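# A Pot of Beans for a Long Evening 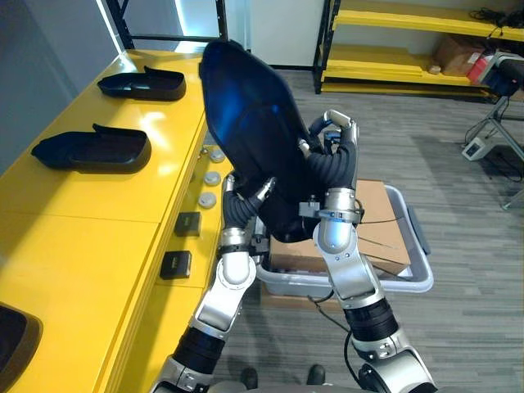

*Navy fabric, held up over a yellow worktable.*

My grandmother's kitchen in Cleneswood had one good window and one good pot, and between them they turned out most of what I know about feeding people. The pot came to me (the window, sadly, stayed with the house), and every April, when the evenings are still chilly enough to want something on the stove, I get it down and make her white beans with smoked ham and a great deal of garlic.

You'll want to soak the beans overnight. I've tried the quick method, the one where you boil them and let them sit, and they come out fine, but the skins split and the broth goes cloudy, and I'm fussy about my broth! Use a pound of dried beans, a ham hock, 11 cloves of garlic – yes, really – and 2 bay leaves. Cover it all with cold water, bring it up slowly, and leave the lid tipped a little to one side.

Then you wait. It takes some 2 hours, depending on how old the beans are, and the ones I get from Sarkar, the little dry goods store over in Dirkau, always cook faster than anything from the supermarket. I started shopping there in 2000, when the spice shelf was barely wider than my arm, and I still can't get out the door without a bag of something I hadn't planned on.

Don't salt until the ham has had its say. Pull the meat off the bone, stir it back in, and add a spoonful of vinegar and all the parsley you have. It feeds 6 with bread, or 4 if my family is at the table, and whatever is left goes on toast the next morning with a fried egg and plenty of black pepper.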